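About Stuker

Stuker is an office planning and workplace furnishing practice. The firm designs, supplies and maintains working interiors for small and mid-sized organizations, and has done so from a single studio since its founding. Its work covers desks and seating, storage, lighting layouts, interior planting and the orderly management of cables and shared equipment.

Our Approach

Each engagement begins with a review of how a room is used over the course of an ordinary working day. Staff are asked where they sit, what they reach for and what they would prefer to keep out of sight. A padded office chair, a desk of the correct height and a monitor placed within comfortable view remain the basis of every plan we prepare. Potted plants are specified wherever a client is prepared to look after them.

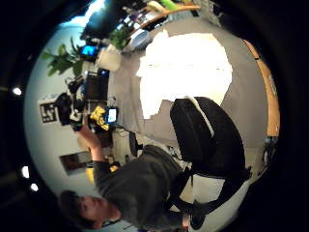 The practice is organized in three groups. Rillness is responsible for seating and desks, including fitting and adjustment on site. Kvam prepares storage plans and supplies bins, shelving and containers in a coordinated range of colours. Narkix provides lighting and cabling services, and keeps the maintenance records for all completed interiors.

Standards of Service

Clients receive a written plan, a furnishing schedule and a colour sheet before any order is placed. Chairs and desks are covered by a service agreement of 9 years. A follow-up visit takes place 8 weeks after installation, at which time seat heights, screen positions and cable runs are reviewed with the people who use them.

Lighting and Shared Areas

Recessed ceiling lights and linear strip lights may be combined within one room where different kinds of work are carried out. Our planners give particular attention to pale walls, which reflect light evenly and are well suited to a large screen or a small framed picture.

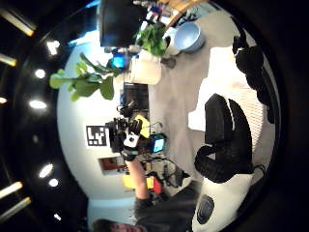 Shared counters and equipment areas are planned with the same care as individual desks. Cable routes are recorded on the floor plan, and a revised copy is issued to the client whenever the layout is changed.

Enquiries regarding new interiors are received by the studio office in writing. Existing clients should quote their plan number in all correspondence.

Page last revised April 24, 2020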